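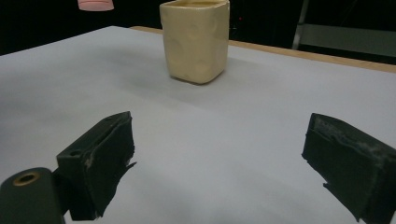 A square cup is difficult to drink from, a reader wrote to us after the January page, and she asked why anybody would want one when a round cup does the work so well. We have thought about her question for some weeks. The gallery this time is a small one, with one cup and the notes that belong to it, and we hope it will give her a part of the answer.

About this page

Plokia is a small collection of everyday cups and beakers, kept in two rooms in Gandport. We have 200 pieces at present. Most of them are not old and not expensive. They came from kitchens, from market stalls, and in one happy case from a box which was left for us at the door with a kind letter inside. We show them on this page a few at a time, and sometimes only one, when there is more to tell.

The cream cup

Colour: between ivory and butter. On a pale table it looks warmer than it does on our dark shelf, where it was standing until now between two brown mugs and did not get much attention.

Shape: roughly square, but the corners are rounded and the walls go out softly, like a cushion. If you look for a straight line in it you will not find many. This is what I like best in it.

Surface: a light shine, with small uneven dimples and some smudges on the front. I know that certain collectors prefer a perfect face. For me the dimples are a reason to take the cup in the hand.

Catalogue number: 16. It was among the first pieces we wrote into the book, so the entry is very short. It says only "cup, square, cream, Stirgate". Today we write half a page for each piece and I am a little ashamed of the early ones.

Where it comes from

We bought it at the spring market in Stirgate, from a table where everything had the same price. The seller believed it was made by a pupil in an evening class. There is no mark under the foot, and we could not learn more. If a reader went to such a class in Stirgate and remembers square cups, please write to us, also if you are not sure.

How to drink from it

Now to the question of our reader. With a square cup you should drink from the corner. The corner works as a small spout and the tea comes in a narrow stream. From the flat side it comes too wide, and then you have it on the shirt. I have tried both, with tea and with milk. The corner is better, but I admit that one must think about it each time, and early in the morning this is not always possible.

For storing, the square shape is very practical. Four of them would stand close together in a cupboard and lose almost no place. We have just the one, so I cannot prove it.

Washing

By hand, with warm water and a soft cloth. The inside corners need a finger or a small brush, as tea likes to stay there.

From the letters

Another reader told us that her grandmother kept a square cup only for sugar and never allowed anybody to drink from it. A third uses one for pencils. Both uses seem right to me.

Visiting and writing

The two rooms are open again from 23rd February. Please ring the lower bell, the upper one belongs to the dentist. There is space for up to 1,000 pieces on the shelves of the Kanagaratnam room, so we are still glad to receive cups with a story, and cups without one too. Pieces with a crack are welcome. Glasses we unfortunately cannot take.

Next gallery: handles.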